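Home > Kitchen & Food > Packed Lunches > Browse Topics > Ask > Log In

How do I keep sandwiches from going soggy before lunch?

Ulises Ospina
31 Mar 2026

I make lunches at 6 in the morning and we don't eat until after noon. By then the bread is mush on the bottom slice, worst with tomato or tuna. I use the soft white loaf from Mostard and put mayo on both sides. Everything goes in a zip bag and into a cooler with an ice pack. Is it the bread, the bag or the mayo? I don't want to get up any earlier than I do now.

Ginette Rey

Mostly the tomato. Slice it, salt it lightly and leave it on a paper towel for 10 minutes, then blot the top. Put butter or cream cheese right up to the edges of both slices. Fat slows the water down. Mayo does this a little but it's thin and you need more of it.

Order matters too. Cheese or meat goes against the bread, lettuce next, and tomato in the middle. Dry the lettuce well. For tuna, press it in a strainer for 5 minutes before you mix it.

I stopped using zip bags. They hold moisture in, and if the bread is still warm from toasting it sweats. Let toast cool on a rack first, then wrap it snugly.

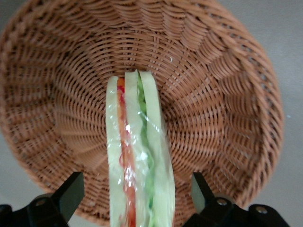

Wrapped sandwich over a wicker basket

Keep it off the ice pack. A folded dish towel between them is enough. You still need the ice pack with tuna, meat or egg, so don't skip it.

As for bread, a soft white loaf is hard to save. Try sourdough or a seeded rye, or toast the white on one side and face that side in.

sastton80

Just pack the tomato separately and add it at lunch. I've done that for 10 years. Mayo too if you can get the little packets.

Helpful? Yes | No | Share | Related Topics | Next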